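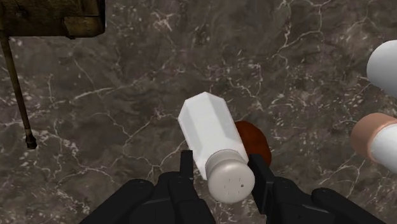
Comment prend-on soin d'une pince de robot ?

Dossier pour les 8-11 ans — atelier pédagogique d'Irkuline

Un robot qui range une table doit savoir tenir toutes sortes d'objets. Une salière blanche à six côtés, par exemple, se prend entre deux doigts noirs, un de chaque côté. Ses faces sont lisses et plates, son capuchon est arrondi et percé de petits trous. Si les doigts serrent trop peu, la salière glisse. S'ils serrent trop fort, elle peut s'abîmer.

Pour que la prise reste bonne, la pince doit être réglée et entretenue. À l'atelier d'Irkuline, à Gravau, cette tâche est confiée au technicien Kai Lammers. Il s'occupe d'une machine appelée Etis.

D'abord, l'essai sur ordinateur

Avant de faire bouger la vraie machine, l'équipe prépare le mouvement dans une simulation. Il s'agit d'un monde dessiné par l'ordinateur, avec une pince, des objets et une surface, ici un marbre brun parcouru de veines claires. Une erreur n'y casse rien : on corrige le programme et l'on recommence. Pour la salière, Etis a effectué 200 essais de cette manière.

Ensuite, la vérification des doigts

Chaque doigt d'Etis est formé de plusieurs pièces reliées par des articulations, un peu comme les tiens. La poussière peut s'y loger. Le technicien coupe le courant, attend 5 minutes, puis nettoie les articulations avec un chiffon sec. Il examine aussi les extrémités, car ce sont elles qui touchent les objets. Une extrémité usée est remplacée — toujours avec celle du doigt voisin, afin que les deux s'usent au même rythme.

Puis, le réglage

Les deux doigts doivent se refermer en même temps. Si l'un arrive avant l'autre, il pousse l'objet au lieu de le tenir. Le technicien ferme donc la pince très lentement sur une cale en métal et observe le contact. Il modifie ensuite les valeurs dans le logiciel Bhutto, qui commande les moteurs d'Etis. Ce contrôle dure 40 minutes.

Quand faut-il recommencer ?

Etis compte ses propres prises. Au bout de 2 000, un message s'affiche et la machine attend la visite du technicien. Celui-ci inscrit chaque intervention dans un cahier d'entretien, avec le nom de la pièce changée.

Petit lexique

Articulation : endroit où deux pièces se rejoignent et peuvent bouger.
Cale : bloc dont la taille est connue, utilisé pour vérifier un réglage.
Simulation : imitation d'une situation réelle, calculée par un ordinateur.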